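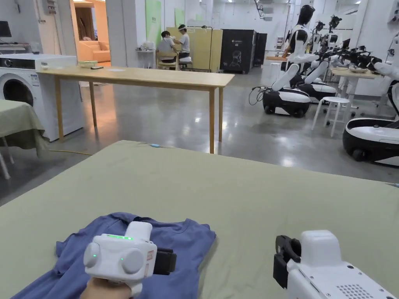 *T-shirt on the green cloth, washing machine behind*

**How do you fold T-shirts on a table with a cloth on it?**

Posted by Marijke Groen

I have recently moved my folding out of the bedroom and on to a proper big table, because I read that a bed is the worst possible surface and ruins your back. The table has a sage-green cloth on it. I like the cloth. It makes the washing machine look as if it has been invited.

What I can't do is get a T-shirt to come out as a rectangle. The blue one in the photo is fairly typical of my work: one sleeve out to the left, the rest in a sort of heap. If I pull the sleeve in, the neckline wanders off. If I pull the neckline straight, the cloth comes with it, and then I have a crease in the cloth and a crease in the shirt and they don't even match.

My questions, in order of how much they annoy me:

- Is the cloth the problem? There is a long wooden table further back, nearly bare, and I could use that, but it's a longer walk with an armful of washing and I drop socks.
- Is there a method that works for short sleeves without one of those plastic folding boards? I had one, a Clirkitz, and the hinge gave up in February.
- Does it matter that I let things sit in the machine until the evening before I take them out?

I do 3 loads a week and would like to stop putting things in the drawer in the shape of a cauliflower. Please don't tell me to roll them. My sister rolls them and she is unbearable.

---

**Masaru Kaneko**

The cloth is half your problem. Cloth on cloth grips, so every time you smooth the shirt you are dragging the tablecloth about as well. Either clip the cloth to the table edge at the corners (the sprung clips people use for garden tables are fine) or fold it back and work on the bare top. If the cloth is thick, keep it and clip it, as a bit of padding is pleasant when you press down with your palms.

As for the method, I worked in the linen room of a hotel for years and we did it like this:

1. Lay the shirt face down, neck away from you, hem towards you. Give it one good shake first. One. You aren't signalling a ship.
2. Hold it at the shoulder seam and at the hem directly below, and pull gently between the two until the side goes straight.
3. Fold that side in to a line running down from the middle of the shoulder, and turn the sleeve back on itself so it lies along the edge. This is the step people skip, and it is why you've got a sleeve sticking out.
4. Do the same on the other side.
5. Fold the hem up to just short of the neck, then fold in half again. Turn it over.

Smooth outwards from the middle with the flat of your hand, not your fingertips. Fingertips make little ridges.

Leaving it in the machine until evening does matter. The creases you get from sitting in a drum all day are far more stubborn than anything you can do to it on a table. If you can't get to it, use the delayed start so it finishes when you're about. I have an old Tiedemann that lets me set it before work, and the folding takes me 15 minutes instead of most of the news.

Your wooden table would do nicely, by the way. Put the socks in a basket.

---

**Vokau**

just roll them

---

**Drurnness**

I'd mostly go along with Masaru, though I part company over face down. I fold mine face up if there's a print on the front, so I can see which shirt it is without unfolding the whole pile at seven in the morning - my husband owns a great many black T-shirts and considers each one a personal friend.

Other things that have helped:

- Cut a bit of stiff card to the width of your drawer divider and lay it on the back of the shirt just below the neck. Fold the sides round it, slide it out, finish as normal. It does what the plastic board did and has no hinge to give up. Mine is the back of a calendar.
- Do all the shirts together, then everything else. If you go shirt, towel, pillowcase, shirt, you never get into the swing of it.
- If a shirt has twisted at the side seams in the wash, it isn't going to be a rectangle however you hold it. Cheap ones do this. Fold it so the drawer can't see the bad side and move on with your life.

On the cloth, clips left dents in my table edge, so put a scrap of felt under them if you mind about that. I minded about three weeks too late.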